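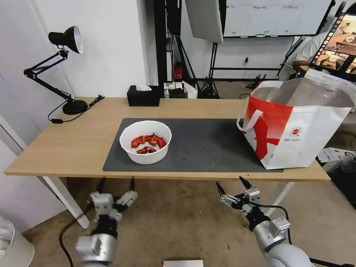 *Crayfish in the white bowl, tote with the silvery lining on the right. Mat under both.*

## Getting fish smells out of the kitchen (and other stinks)

Written in a rush between jobs, so excuse the order. Most of it works for onions and curry too.

**Before you cook**

Window open first. Before the pan goes on, not when you start coughing. Kitchen door shut, coats out of the hall. Learnt that one with a wool coat in November, it went to work smelling of mackerel till nearly Christmas.

Small pan of water with a good glug of white vinegar, barely simmering at the back while you fry. Smells sharp for a bit, then goes.

**Shells, skins, heads**

Worst offenders by miles. Don't put them in the kitchen bin, not even "just overnight". Either:

- wrap tight in newspaper, then a bag, then straight to the outside bin
- or freeze in an old bread bag and bin on collection morning. Label it. Zewditu Mekonnen two doors down got hers out thinking it was soup bones

Prawn and crayfish shells make decent stock if you do it same day. Cover with cold water, half an onion, peppercorns, 25 minutes and no more or it goes bitter. Strain through a cloth, freeze in tubs.

**Hands**

Cold water first, hot seems to set it. Then rub with salt and a bit of lemon, rinse, soap last. Stainless steel spoon under the tap: people swear by it, I can't tell any diffrence. Under the nails, old toothbrush.

**Boards**

Wooden ones: coarse salt, cut lemon, scrub along the grain, leave five minutes, rinse cold. Stand on edge to dry, never flat. Plastic ones go in the dishwasher, top rack or they bend.

Keep one board for fish only. Mine has a notch cut in the corner so I know which.

**Cool bags and lined shoppers**

Get forgotten and then you open one in August. Wipe the lining with warm water and bicarb (1 tbsp to 1000 ml), go right into the seams, that's where the drips sit. Dry with a cloth, then prop open overnight. Don't zip up damp. Still whiffy? Scrunched newspaper inside for two days, change it once.

Don't machine wash the foil type. The lining cracks and then its finished.

**Table mats**

Felt: blot, don't rub. Cold water, drop of washing up liquid, blot again. Rubbery or leathery ones just want a wipe, both sides, the underside gets missed every time. White marks on dark ones are often only dried soap. Damp cloth, no product.

**Drains**

Half a cup of bicarb down, then a cup of vinegar, wait for the fizz to stop, kettle of hot (not boiling if you've plastic pipes). Once a week if you cook fish a lot. If it still smells take the trap off and look. Bucket under it first!!

**Microwave**

Mug of water, two slices of lemon, 90 seconds on full. Leave the door shut five mins after. Wipe. Mind the mug, it'll be hot.

**Tea towels**

Soak in soda crystals before the wash, hot as the label lets you. Skip the fabric softener, stops them drying anything anyway.

Will add the fridge section when I've done mine. Bicarb in an open jar for now, bottom shelf, swap it monthly.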